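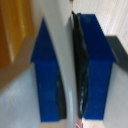 Margarida Gouveia

Sprechnotizen, Vortrag »Warum Indigo nicht löslich ist und trotzdem färbt«
Werkstattabend in Nelden, September

Guten Abend zusammen! Ich freue mich riesig, dass so viele gekommen sind, und ich fange gleich mit dem an, was mich vor Jahren gepackt und nie wieder losgelassen hat: Indigo löst sich in Wasser nicht. Man kann das Pulver einrühren, so lange man will, es setzt sich am Boden ab oder schwimmt obenauf und tut nichts. Und trotzdem färben Menschen seit Jahrtausenden damit, auf mehreren Kontinenten, mit völlig verschiedenen Pflanzen.

(Kurz warten. Fragen, wer schon einmal selbst gefärbt hat. Hände abwarten, dann weiter.)

Der Trick heißt Küpe. In der Küpe wird dem Indigo Sauerstoff entzogen, chemisch gesagt: er wird reduziert. Dazu braucht es ein alkalisches Bad und etwas, das reduziert. Das kann Gärung sein, das kann Fruchtzucker sein, in der Industrie nimmt man meist Hydrosulfit. Der reduzierte Farbstoff heißt Leukoindigo, er ist gelblich und löst sich im alkalischen Wasser. Jetzt kann er in die Faser wandern. Zieht man den Stoff heraus, kommt Luft dazu und der Farbstoff wird wieder zu dem, was er war: blau, unlöslich, und diesmal sitzt er in und auf der Faser fest.

Dieser Moment an der Luft! Gelbgrün, dann grün, dann türkis, dann blau, und das vor den eigenen Augen. Ich habe das bestimmt hunderte Male gesehen und stehe immer noch mit offenem Mund da.

(Probestück aus dem Glas ziehen, hochhalten, NICHT reden. Wirken lassen. Handschuhe vorher anziehen!)

Zu den Pflanzen. Die bekannteste ist Indigofera tinctoria, ein Schmetterlingsblütler aus warmen Gegenden. Bei uns in Europa war es der Färberwaid, Isatis tinctoria, ein Kreuzblütler, also mit dem Kohl verwandt. In Japan nimmt man den Färberknöterich. Drei Pflanzenfamilien, die nichts miteinander zu tun haben, und am Ende steht dasselbe Molekül. In der lebenden Pflanze ist übrigens kein Indigo, da sitzen nur die farblosen Vorstufen. Erst wenn das Blatt verletzt oder eingeweicht wird, entsteht der Farbstoff.

Knöterich wächst hier im Garten sehr gut – ich habe die Samen von Lurdes Simões bekommen und hatte im ersten Jahr gleich viel zu viel davon. Er will Wasser, viel Wasser, und er will nicht blühen, bevor man erntet. Wer ein frisches Blatt zwischen Papier legt und mit dem Hammer draufklopft, bekommt einen Abdruck, der nach und nach blaugrün wird. Mit Kindern herrlich, bitte ausprobieren!

(Falls Zeit: Hammerprobe vorführen. Blätter liegen im feuchten Tuch, blaue Schüssel. Sonst überspringen und weiter bei Küpe ansetzen.)

Jetzt das Rezept, nach dem am meisten gefragt wird. Ich arbeite mit der 1-2-3-Küpe: ein Teil Indigo, zwei Teile Kalkhydrat, drei Teile Fruchtzucker, nach Gewicht. Den Indigo reibe ich zuerst mit wenig Wasser an, richtig lange, bis nichts mehr klumpt. Mein Tipp dazu kommt von Tiago Barros: ein Schraubglas mit ein paar glatten Kieseln, Deckel drauf und schütteln. Dann heißes Wasser, Zucker hinein, zuletzt langsam den Kalk. Umrühren, stehen lassen. Wenn die Flüssigkeit unter der Oberfläche bernsteinfarben ist und oben ein kupfrig glänzender Film liegt, ist sie bereit.

Sicherheit, bitte nicht überlesen (Margarida, auch nicht überspringen, du überspringst es jedes Mal): Kalkhydrat ätzt. Brille auf, Handschuhe an, nichts einatmen. Töpfe, die einmal für die Küpe benutzt wurden, kommen nie wieder in die Küche.

Zum Färben selbst. Den Stoff vorher gut waschen und nass in die Küpe geben, langsam, damit keine Luftblasen mitgehen. Nicht auf den Bodensatz legen. Fünf Minuten drin, herausnehmen, an die Luft hängen, bis kein Grün mehr zu sehen ist. Dann wieder hinein. Tiefe Töne bekommt man über viele kurze Züge. Das dunkelste Tuch, das ich heute dabeihabe, hat 16 Züge hinter sich, das hellste zwei. Die beiden gehen gleich durch die Reihen, ihr dürft sie anfassen, knüllen, ans Licht halten.

(Tücher losschicken, helles links, dunkles rechts.)

Wer die beiden nebeneinander hat, sieht auch, dass dunkles Indigo einen leichten Rotstich bekommt. Und es reibt ab! Jeder kennt das von neuen Jeans auf hellen Sofas. Der Farbstoff liegt eben zum Teil nur außen auf dem Garn, und genau deshalb werden Jeans an den Knien so schön hell. Bei einem Kettgarn für Denim bleibt der Kern oft weiß – ich habe ein Stück aufgedröselt und unter die Lupe gelegt, das steht nachher hinten am Tisch.

Häufige Fragen, falls keine kommen:
Küpe ist blau statt bernsteinfarben? Zu viel Luft drin. Etwas Fruchtzucker nachgeben, leicht erwärmen, in Ruhe lassen.
Farbe wäscht sich aus? Meist zu lange Züge oder schlecht gespült. Ein Schuss Essig im vorletzten Spülwasser hilft.
Geht Wolle? Ja, aber der Kalk macht sie rau. Für Wolle lieber eine milde Gärküpe.

Dank an Vasco Cordeiro für die Töpfe und fürs Schleppen. Die Rezeptblätter liegen am Ausgang, und wer jetzt eintauchen möchte: Schürzen hängen neben der Tür, die erste Küpe ist offen!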